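Sillero Slotted Baskets, Set of Two (Red and Green)

Plastic sorting baskets for desks, benches and kitchen tables

In stock. Ships in two boxes if you order more than one set.

We don't usually sell organizers. Most of them are a way of paying to hide things from yourself, and the drawer you had before was doing that at no cost. We took on the Sillero baskets after a few months of customers asking for something to go with our work tables, and we've tried to write this page so that you only buy them if you have a use for them.

What you get

One red basket and one green basket, open at the top, with slotted sides. No lids, no labels, no dividers. The maker calls the slots "breathable storage architecture." They are slots. They let you see whether there's anything in the basket before you reach for it, and they let crumbs fall out onto the table.

What they're good for

Small things that have a shape. Balls, bottle caps, key rings, tape, batteries, those coiled wrist keychains that everyone seems to own and no one can find. Decide that red means one thing and green means another and stick to it for a couple of weeks. After that your hands more or less do it without you.

They also work well at the end of a job, when the table has collected a bit of everything and you want your surface back before dinner. Put one on each side, sort left and right, done.

What they're not good for

Cables. Sillero's own leaflet says the baskets "tame cord clutter," and we don't agree. A long thin cable dropped into a basket comes out exactly as tangled as it went in, and if the end is narrow enough it will poke through a slot and catch when you pull. Thin cord is worse. Coil your cables first and put a tie on them, then use the basket if you like. A nail in the wall does the same work.

They're also no use for screws, pins, beads or anything else that will go through a slot. We'd have thought that was obvious, but it's the reason given on most of our returns.

The color claim

Sillero says color sorting makes cleanup faster and quotes a figure of 29 percent. We asked how that was measured and got a brochure back. In our shop it made cleanup easier to argue about, mainly: a thing in the wrong color is plainly in the wrong place. Whether that saves time, we can't tell you.

Strength

The stated load is 790 grams per basket. We believe it, for light daily use. We would not carry one by the rim with that much in it, and we wouldn't stack them full. The maker also says the rim was tested for 3,000 lifts. Again, we've only seen the number, so treat it as the maker's word.

Compared with the others we looked at

Fulolent makes a similar basket with a lid. The lid is fine and you will lose it. Puvel's is deeper and feels tougher in the hand, but the solid sides mean you have to tip it out to find anything, and it only comes in gray. If you want something heavy for a garage, buy the Puvel. For a table, we'd still pick the Sillero.

Care

Wash in warm water with dish soap. An old toothbrush gets into the slots. We don't recommend the dishwasher, whatever the leaflet says — our first pair came out with a slight twist and rocked on a flat table from then on.

Wood tables

The base has no feet. On an oiled or waxed top, lift the basket when you move it. Our Mbwambo tables have a fairly soft finish and will pick up fine scratches from grit caught underneath, as will most light wood.

Returns and larger orders

Unused sets can come back within the normal return period. Orders of 200 sets or more go through the trade desk, and we'll ask you to try one set first. Schools in particular tend to order too many in August and write to us in November about sending half of them back.

Single replacement baskets are available in red or green. Please say which color when you order, as we can't swap them once packed. 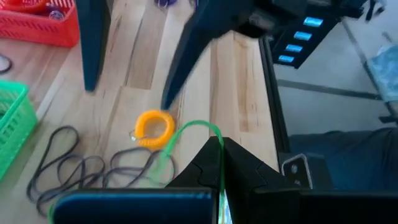

We've asked Sillero for a version with rubber feet and narrower slots. They say it's being considered, and we'll list it here if it ever gets made. Until then, a strip of felt tape on the base does the job.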